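Boxes, Folds and Flaps: A Little Packing Gallery

22 April 2026

I've been in a packing mood all spring. It started in March, when Sendbridge changed its size bands and I had to rethink every mailer I use for the shop, and it has turned into a full-blown hobby (my table is never clear anymore, and I'm fine with that). So this page is for cardboard people. Four pictures, all from the same place, mostly of cream-colored things with creases in them. Enjoy!

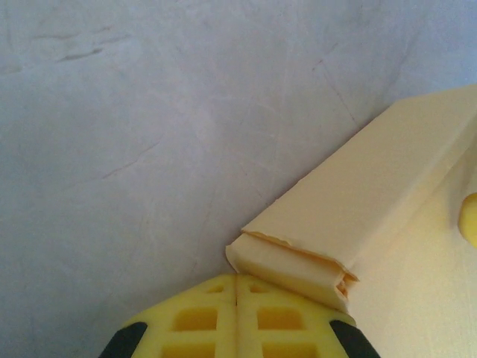
I love a folded end. The torn edge along the flap only makes me like it more.

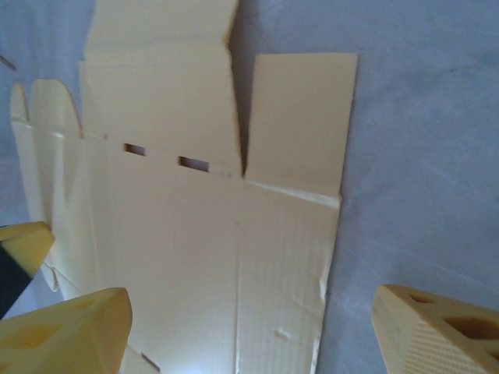

A box before it's a box — corrugated board lying flat, with rounded tabs down the left and two little slots along the fold line.
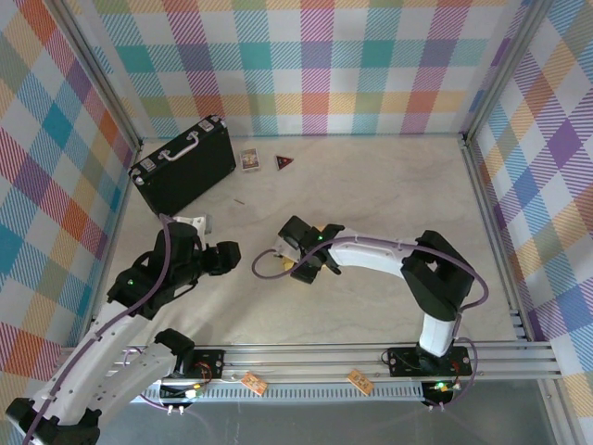
Plaid on three walls! Pink, teal, orange, the works. There's a black briefcase in the back corner with silver latches, and a small card box with a colorful face on it.
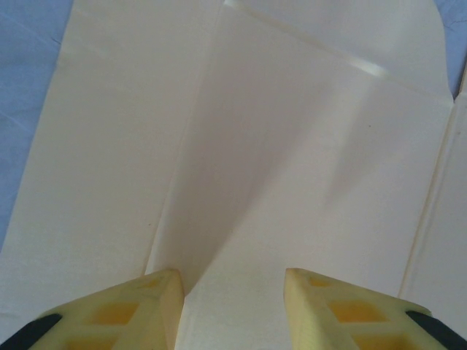 Big cream sheet on pale blue fabric, creased into panels. My favorite colors of the whole bunch.

Some notes on folding, for the people who always write in

Die-cut blanks are my first love. You pop one off the stack, fold every crease once before you try to assemble anything, and then the whole thing goes together without a fight. If you skip the pre-folding you end up bullying the tabs into the slots and the corners go soft. I speak from experience, having ruined a good few of my first pack of 200 that way.

I buy mine from Fanell, the small ones with the tuck-in lid. Gasa does a heavier board that I keep for mugs and anything with a handle, but it's stiff, and my thumbs complain after 8 or so in a row. For plain wrapping I've gone back to paper on a roll. I fold the ends like a birthday present, long sides first, then the little triangles, and one strip of tape each side.

A bone folder is worth having. Mine came in a bundle from Abdella along with a ruler I never use, and it makes creases so sharp you could show them off. The back of a butter knife works too, just go easy on thin paper.

Where to put it all

Flat blanks live under the bed in our house, standing up gets them bent. Odd sheets go in a shallow drawer, biggest at the bottom. Anything with a good crease already in it gets used first, and the ripped bits become stuffing (they're great around glass, scrunch them up properly and really push them into the corners).

I sent out parcel number 477 last week and celebrated by tidying the drawer, which tells you how exciting things get over here. Next gallery will be tape and labels, and I already have far too many opinions about paper tape. If you have a clever way of keeping the end of the roll from sticking back down, please send it to me!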